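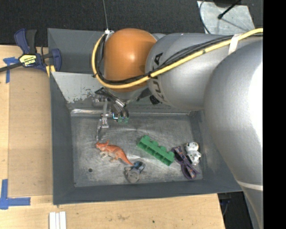
**Teleoperators for grasp demonstrations, Celero bin-picking dataset**

Flundano is hiring 3 operators to record demonstrations for Celero, a learned picking policy for mixed small items. The work is on site, paid hourly, and runs from August until the recording target is met.

**The work**

You will guide an arm and multi-finger gripper by remote control to pick small toys and building blocks out of a metal bin. One demonstration covers a single object, from the approach to the release outside the bin. The target is 700 accepted demonstrations per operator. Most take about 2 minutes, including the reset.

Duties during a shift:

- Arrange the objects according to the layout sheet, including poses against the walls and objects touching each other.
- Record the demonstration and label it as success, slip, miss or collision.
- Keep failed attempts. They go into a separate split and count toward your hours but not toward the target.
- Inspect fingertip pads and cable routing before the first recording and after any collision.
- Log any change to the bin position, clamp or lighting. Recordings made after an unlogged change are discarded.

Operators do not train models or write code. Review of rejected recordings is done with the data engineer at the end of each shift.

**Requirements**

- Steady hand control and normal or corrected depth perception
- Able to work seated for blocks of up to an hour
- Written English sufficient for short fault notes
- Prior teleoperation experience is useful but not required

Training takes 5 shifts and is paid at the full rate. It ends with a recorded test on the Delacroix layout set, which has the densest object placement in the project.

**To apply**

Send a one-page résumé and your available hours to the Flundano lab office, subject line "Celero operator". Applicants who have worked on the earlier Cavolora recordings should say so, as they may skip part of the training.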